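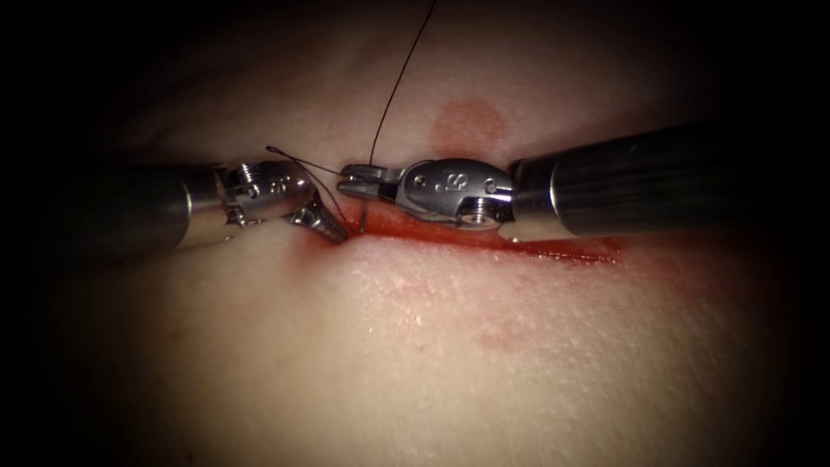 I'd always thought the knot was the hard part, someone told me over tea at the end of a course, and then I spent a whole morning just trying to keep my thread out of my own way.

I hear a version of that most weeks and it still makes me smile, as I was exactly the same. Hello, and welcome to Flollby! We're a small school and we teach one thing, which is stitching. Closing a cut neatly, with the two edges sitting side by side and the thread snug (but never strangling anything), is what I love doing and what I love watching other people get the hang of.

How we started

I began Flollby with one bench, one lamp and a biscuit tin full of suture packets in a back room on Cuken Lane. The heating was dreadful. We had 13 learners in our first year and I remember every one of their first knots, some of them fondly. In August we moved across to the Drarnon building, where there's proper light, a sink that drains and a cupboard that is meant for thread and is mostly full of mugs.

Since the beginning we've had 300 people through the door. Trainee surgeons, theatre staff, vets, and a fair few who'd been stitching for years and wanted someone to look at their habits. You're all welcome, whatever stage you're at.

What we do all day

Mostly, small movements. We start with where to take hold of the tissue at the end of a cut and how firmly, and we stay there longer than people expect. Then it's loops: making one, leaving enough slack, getting the other jaws through it without dragging the whole lot sideways. Long tails of thread get everywhere and I'm always going on about them — sorry in advance.

We work in pairs of jaws, left and right, and I'm quite fussy about the left. Most people arrive with a lovely right and a left that just sort of hangs about. By the second day you'll be swapping over without thinking.
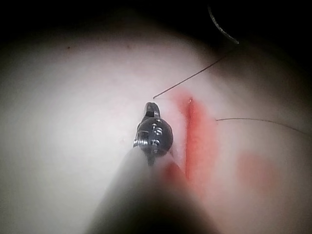
Dark thread across pale tissue, with a streak of red alongside.

Our courses

The Borbély course is our two-day beginners' one, named after the street I was living on when I wrote it. It covers single stitches, knots and a first go at a running stitch. After that there's an open bench, where you bring whatever's bothering you and we go through it together. I reckon I've tied around 1,000 knots on open bench days alone, and I still learn something from watching somebody else's hands.

Groups are small, lunch is included (soup, usually, and decent bread) and I'm happy to go over things again by email once you're home. Send me a message through the contact page with the course you fancy and a line or two on what you've done before, and I'll write back with the next free places.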